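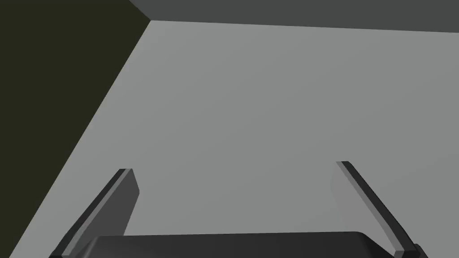

Speaker notes: open day at Rodby
Talk to the July evening group, 30 minutes with questions

Opening

Thank the group for moving the start time. Say who I am and that I went as a visitor. I don't work for Trarkska and they have not seen these notes.

The visit was the spring open day at their Rodby building. Two halls, one open to the public. I was there from ten until they closed the doors at four.

Getting in

Sign in at the front desk, badge, safety talk. The talk took 12 minutes and was given by Capucine Brunet, who runs the demonstrations. She asked us to stay behind the yellow line and to keep bags off the floor. Groups went in one after another, so there was a wait in the corridor. Mention the wall chart there, as people asked me about it last time. It shows the arms they have sold by year, 3095 in total.

First demonstration: the simulator

Start with this one, because the rest of the day followed from it. Every job is tried on a computer before a real arm does it. The operator had a plain grey surface loaded, with nothing on it, and the gripper open above it. She moved the view round a little, then brought in parts one at a time.

Points to make:
The view is from the gripper's side, looking past the fingers. It takes a minute to get used to.
An empty surface is where they start each new job. Settings for height and angle are checked first.
A mistake on the screen costs nothing. A bent finger on the real arm means ordering a new one from Romaniuk, and they wait for it.

Someone asked how many tries a new job needs. For the one we were shown, a small plastic cap, the log said 1627. Most of these had been run overnight.

PAUSE. Ask if anyone here has used a simulator of any kind. The driving instructor at the back usually has something to say.

Second demonstration: the real arm

Same job, now with the arm in its cage. It picked caps from a tray and set them in a rack. It missed one while we watched and the operator stopped it, moved the tray and started again. She said the tray had been knocked during the previous group's turn.

Keep this part short. People can look at the leaflet afterwards.

Third stop: Rarnevov

Rarnevov is their name for the software that passes a job from the screen to the arm. I found this the hardest part to follow and I should say so. Leave the details to the leaflet, page four.

Practical points

Parking is behind the building, not on the road.
Children are let in with an adult.
The canteen takes cards only.

Questions

Likely ones: cost (they would not give a price on the day), jobs (Brunet said the cap line has the same staff as before), noise (quieter than I expected, you can talk normally beside the cage).

Leaflets are in the blue folder. Bring the spare adapter for the projector.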